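How to Fold a Plain White Shirt on a Table

Folding on a bed or on your knees works for towels, but a shirt comes out better on a hard, flat surface. A table at hip height lets you keep your back straight and gives you an edge to line things up against. I fold everything for our household this way, plus the shirts for two rental units at Sovarcombe, and the method below is the one I have settled on.

What you need

A clear table, wide enough for the shirt to lie at full length.
A basket for the clean laundry, within reach but off to one side.
A second place to stack what is finished.
A dry cloth to wipe the tabletop.

You do not need a folding board. I bought one from Hornent a while back and used it for a month. It makes neat squares, but it is slower than using your hands once you know the folds.

Before you start

Wipe the table, even if it looks clean. White cotton picks up crumbs, pencil dust and coffee rings. Run your palm over the surface afterward and feel for rough spots or splinters, especially on bare wood.

Make sure the shirts are completely dry. Check the collar, the underarms and the thick part of the hem, where moisture stays longest. A shirt that is slightly damp will fold beautifully and smell bad by the following evening.

Take shirts out of the dryer while they are still warm if you can. If they have been sitting in the basket overnight, give each one a hard shake by the shoulders. That takes out most of the loose creases.

Step 1. Lay it out

Put the shirt face down with the collar to your left and the hem to your right. Left-handed people may want to reverse this. The shirt should lie lengthwise along the table, with some bare tabletop between it and you so your forearms are not resting on the fabric.

Step 2. Smooth it

Start in the middle and push outward with flat hands. Do the body first, then the sleeves. If a side seam has twisted around to the back, pull gently at both ends of the seam until it sits at the edge again. Cheap T-shirts are cut off grain and will always twist a little. Get it close and move on.

Step 3. Fold in the far side

Take the far shoulder and the far corner of the hem, one in each hand. Lift both together and bring that side in to the center line. Lay the sleeve back on itself so it does not stick out past the new edge. For long sleeves, fold the sleeve down along the body.

Step 4. Fold in the near side

Same again with the side closest to you. You now have a long strip, the collar at one end and the hem at the other. The lower edge should be nearly straight. If the hem end runs off at a slant, open the last fold and bring the corner in again - pulling at the top layer only stretches it.

Step 5. Settle the strip

Hold the strip lightly at both ends and draw your hands apart until the cloth lies flat. Do not tug. Any ridges left across the center can be pressed out with the side of your hand. Small creases will not matter after a day in the stack.

Step 6. Fold to size

For a shelf, fold the hem up to the collar, then fold once more if the shelf is shallow. For a drawer, fold in thirds so the shirt will stand on its edge. Turn it over and place it on the pile with the rounded fold facing out.

How long it takes

I timed a basket of 20 shirts last October and came in at some 114 seconds for the first one and far less by the end. My brother-in-law, Yogesh Bhardwaj, skips Step 2 altogether and is faster than I am - his shirts look like it.

Problems you may run into

Collar flips under: smooth it with your thumb before Step 3.
Stack leans: alternate the direction of the thick end.
Slippery fabric: put a cotton towel under it and fold on that.
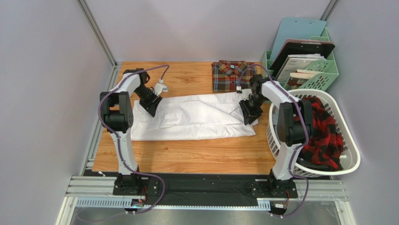

Dress shirts with buttons take a little more work. Fasten the top button, the third and the last, then follow the same steps.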